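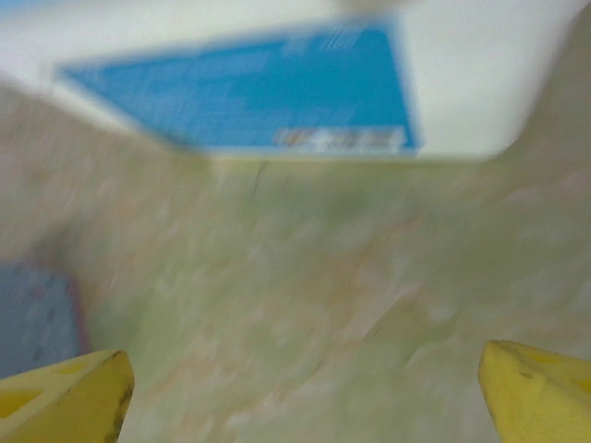
Plasel bench arm, reviewed after seven months in our packing room

I run the packing side of a small mail order business in Bavitville. We sell sewing and craft supplies, and most of what goes out the door is boxes of one size or another, plus a lot of soft goods like fabric cuts and pads. There are six of us in the room on a busy day and four on a slow one. Last winter the owner, Fergal Hennessy, decided we were going to try a robot arm, and since I was the one who would have to live next to it, he let me have a say in which one. We went with the Plasel, with the two-finger gripper and the camera that sits at the wrist. I have been meaning to write this up for a while, because when we were shopping I could find plenty of sales material and hardly a word from people who pack for a living.

Setup first. The crate came in the morning and the arm was bolted down by lunch, but having it bolted down and having it be useful are a long way apart. The installer, a very patient man from Ackroyd, stayed until the evening and got it moving cartons from one side of the bench to the other. After that we were on our own with the tablet and the manual. The manual is 202 pages, and I would say 70 of them are worth your time. The part about teaching it a new item is good, with plain instructions and drawings that match what you see on the screen. The part about error messages is dreadful. We had one in the first week that said only "grasp state unresolved," and it took Kelly Cheetham and me most of a coffee break to work out that it wanted us to press the green button again.

Kelly is the one who really took to it. She has packed with me for years and has bad wrists, and I had worried she would see the arm as the beginning of the end of her job. I think she did, a little, at the start. She asked Fergal straight out in front of everybody whether anyone's hours were going to be cut, and he said no, and he put it in writing on the board by the time clock, where it still is. If you are a manager reading this, please do that before the crate arrives. We had two weeks of muttering beforehand that could have been saved by one sheet of paper.

Now, how does it pack? With boxed goods, very well. Anything with square sides and a bit of stiffness to it, the arm will pick up and set down all day long without complaint. Our best day so far was 429 cartons through that one bench in August, with one person tending. It isn't as fast as Kelly on a good morning, but it's the same speed at four in the afternoon as it was at eight, and none of us can say that.

With soft things I would give it a shrug. Folded fabric is hit or miss. Sometimes it picks up the whole piece nicely, and sometimes it takes the top layer and leaves the rest behind like somebody pulling one tissue out of a box. We have mostly stopped asking. The soft goods are packed by hand and the arm does the cartons, and everyone seems happier that way, including me.

The camera does better than I expected in our light, which is not wonderful. Shiny tape bothers it. So does a very crowded bench, so we have all become tidier, and I'll admit that's a change I had been nagging people about for ten years without result!

The fingers are the part I would warn you about. They take the wear, and they need wiping down regularly if you don't want marks on pale packaging. We forgot for a while and had a customer send back a gift box with a smudge on it, quite rightly. A damp cloth at the end of the shift does the job. Spare fingers are sold only in pairs, and ours took around three weeks to come, so order a set when you buy the arm.

What I didn't think about enough beforehand was how the room would feel. Packing has always been a talking job. You stand across from someone and your hands do the work, and you hear all about her daughter's wedding. Whoever tends the arm stands a bit apart and keeps an eye on the tablet, and the first month that person was lonely, there is no other word for it. Wendy Heywood told me she went home more tired from watching than she ever had from lifting. So we moved the bench in closer and started trading off every two hours, and that fixed most of it. The arm is quiet enough to talk over, which I should have put higher up in this review because it matters a great deal.

Wendy's back is better, by the way, and Kelly has gone from wearing both wrist braces to wearing one. She is also the person the rest of us call over when something stops, and she got a raise for it in the summer. She had to ask for it.

Would I buy it again? Yes, for a room that ships mostly boxes and has someone like Kelly in it. If your work is mainly soft goods I would wait, or at least ask for a trial with your own stock on your own bench. Cevance makes a similar arm with a suction cup, and the shop across the road likes theirs, but I have only watched it for ten minutes over a sandwich and can't tell you much.

Four stars out of five. I took one off for the error messages.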